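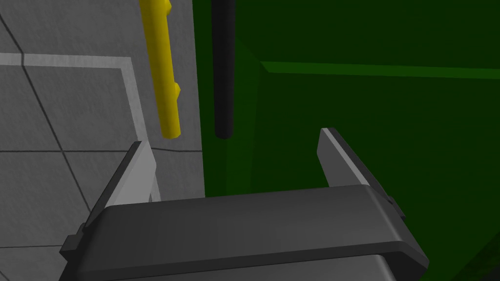
## Slide 2: Choosing an awning

- Start slowly. Say thank you to Orneo for the room.
- Our Istus awning has 2 arms and opens 96 inches from the wall. Ask who has measured their patio at home.
- Explain the slope: water must run to the front. A flat awning collects rain and the fabric stretches.
- Wind -- repeat this two times. Close it before you go out.
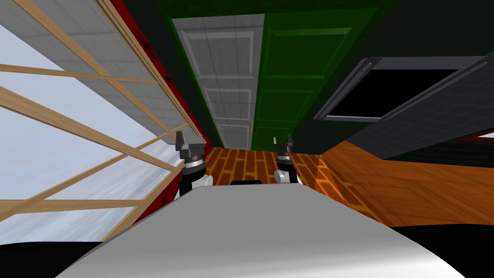

Zasitz asked by email if the fabric can stay out in light rain. Yes, with enough slope, but let it dry before rolling it in.

- Price of the cleaning kit: 50 dollars. Then pause for questions.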